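Clodunbridge Laundry and Linen Project
Second progress report to the Baloyi Fund

Period covered: the three months to the end of October

Summary

The project is on schedule and within budget. The laundry at the Roltberg Street building has been open for the whole period apart from two days in October, when the water was off. We washed, dried and folded 410 bags of household linen for people in Clodunbridge who have no washing machine or nowhere to dry things. The target for the period was 400.

Spending

We have spent 3,000 pounds of the equipment money. Most of it went on the second tumble dryer and on fitting an outside vent for it, with the rest going on baskets, shelving and a trolley. The vent cost more than the quote because the wall was thicker than expected. We covered the difference from the repairs line and told the Fund by email at the time. Running costs were close to forecast, except for detergent, which went up in price twice. We now buy it in larger tubs from Flelletti, and this has brought the cost per wash back to where it was in spring.

Sorting and folding

In the first report we said that small items were going astray between the dryer and the folding table. Flannels, face cloths and tea towels were being carried over in the same armful as sheets and ended up in the wrong bag. Seven people told us they had something missing.

We have changed the way this is done. Large items still go across on the trolley. Cloths and small towels now go into a plastic basket with slotted sides, one household to a basket, and stay there until the bag tag has been checked. The basket is emptied before the next household's things come out of the dryer.

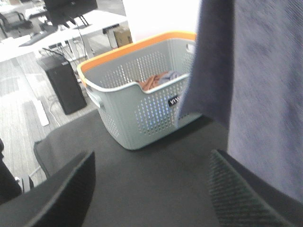

Folding is slower as a result. A mixed bag takes a few minutes longer than it did in the summer – we think this is acceptable, as we have had no reports of missing items since the change. We did try mesh bags first, but they came out of the dryer with damp patches in the middle and we stopped using them.

Storage

Shelving for finished bags is up along the back wall and holds 120 bags. Before this they were kept on the floor under the window, and in wet weather the bottom row had to be moved. Collection is quicker now, and Sunday collections in particular no longer run past closing time.

Problems

The older dryer is still unreliable. It has been repaired once in this period and the engineer has advised that the drum bearing will need replacing. We have asked for two prices and will send both to the Fund before ordering any work.

Take-up from the north side of town remains low. The bus no longer stops near the building, and a full bag is heavy to carry from the main road.

Next period

We plan to trial a weekly pick-up on the north side, replace the bearing if the price is reasonable, and buy more baskets of the same kind. No change to the overall grant is requested. The next report will follow at the end of January.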